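Trurum Radio Serials and Attitudes Survey: data card

Version date: 06/11/2021
Maintained by: Gistommont survey office
Languages of the source interviews: Claltska and English

Summary

Trurum is a set of household survey answers on attitudes to early marriage, collected before and after a 16-part radio serial was broadcast in the Sleiman valley. It covers 345 adults in 215 households. Answers are coded, with names and village names removed.

Files

households.csv has one row per household.
answers_before.csv and answers_after.csv have one row per adult.
episodes.csv has one row per episode, with running time and main theme.
codebook.txt lists every column, its allowed values and the question wording in both languages.

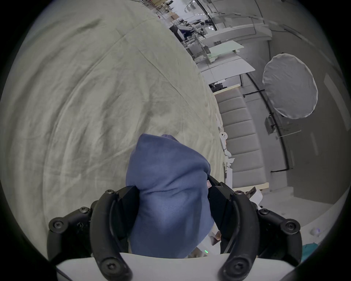

Blue cloth held over a cream-coloured sheet.

How the answers were collected

Interviews took place in the home, one adult at a time. The first round was finished before episode 1 went out. The second began in February, after the last repeat. Each adult was asked the same set of questions in the same order. Where a question could not be asked in private it was skipped and coded 88. Refusals are coded 99. The two codes should not be merged.

Households were drawn from a list of dwellings held by the district. Half were given a wind-up radio and a printed broadcast timetable; the rest were given the radio only. The column "timetable" records which. It does not record whether anyone listened. For that, use "episodes_heard", which is self-reported and runs from 0 to 16.

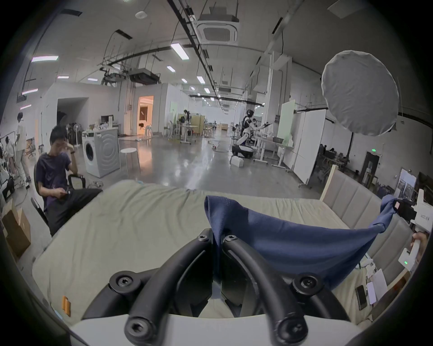 Household goods are recorded in 12 yes/no columns in households.csv, used to build the wealth score. The wording is strict in places. "Bed" means a raised frame with a mattress on it, and "mattress" is scored separately. A bed with a padded upright headboard, like the beige one with the light wooden top edge, still scores 1 and earns nothing extra. Cloth and bedding are not scored. The score is the plain sum of the columns, with no weights.

Known problems

The column "age" is rounded to the nearest five for adults over 60.
In answers_after.csv, question 9 was printed without its last option in the first 100 forms. These rows have q9_flag set to 1.
Attitude questions are open to polite answering, and no correction has been made for this.

Terms of use

Free for research and teaching. Do not try to link rows to named people or places. Cite as "Trurum, Gistommont survey office" with the version date.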